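Sikavitz County Board of Health
Minutes of Regular Meeting, 12/10/18

The chair called the meeting to order in the lower meeting room. A quorum was present. The minutes of the last meeting were approved with one correction: the flu clinic at Sandetti was recorded as "well attended," and the member for Sandetti asked that the phrase be struck. It was struck.

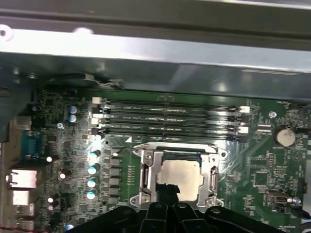
OLD BUSINESS

Flu vaccine supply. The health officer reported that roughly 1000 doses remain in county storage and called this a comfortable position for the season. A member asked what made it comfortable. The health officer said it was more than the county had left at this point last year. The member pointed out that last year the county bought fewer doses and ran out, so the comparison didn't tell the board much. The health officer agreed to bring a week-by-week usage sheet to the next meeting.

The board then took up the school clinics. The contractor, De Smet, says in its written report that 316 students were vaccinated over two clinic dates.
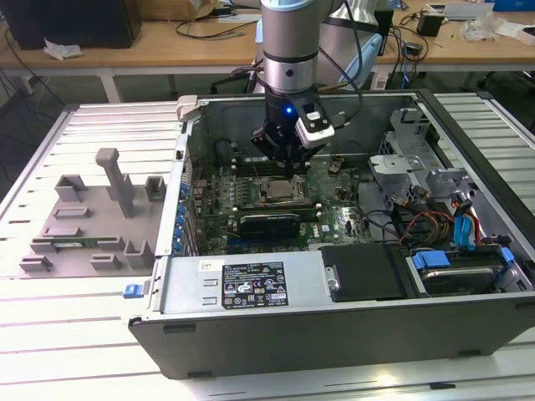
The report doesn't say how many consent forms were sent home, so there is no way to work out a rate. Staff said De Smet had been asked for the number and had answered that it was "being compiled." The same answer was given to the board in the fall. Moved and seconded to hold the second payment until the number arrives. Carried, one opposed. The opposing member said the clinics themselves were run properly and the nurses shouldn't be made to wait for money over paperwork.

Illness reporting system. Staff presented the plan to have clinics and urgent care offices send weekly counts of flu-like illness straight to the county.
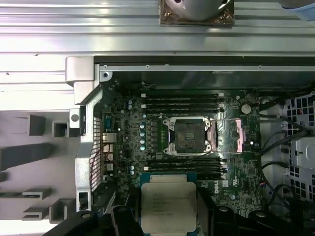 The county's share of the system was discussed at length, mostly the question of who will send anything in. Staff said every office in the county "has a place" in the system. One member said having a place and using it are two different things. The Dell board in the picture has memory slots above and below the processor socket, all of them empty, and the member said that was a fair likeness of the reporting plan as it stands. Staff said letters of interest are expected by March. The member asked that the word "expected" be recorded. Tabled.

NEW BUSINESS

Gasum Road clinic hours. Staff proposed evening hours and a walk-in fee of $40 for adults without coverage. No estimate was given of how many adults would come, or how many would turn around at the desk when they heard the price. Staff believe demand is strong, based on phone calls. There is no log of the calls. Evening hours approved on a trial basis — fee referred back to staff. 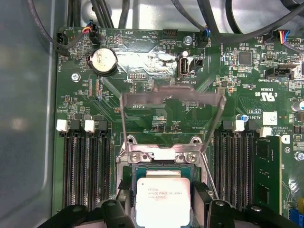

Intel Xeon processor in its socket.

PUBLIC COMMENT

A Gasum Road resident asked why clinic dates are posted on the county website after they have taken place. Staff will look into it. The resident said that was the reply last time.

Adjourned.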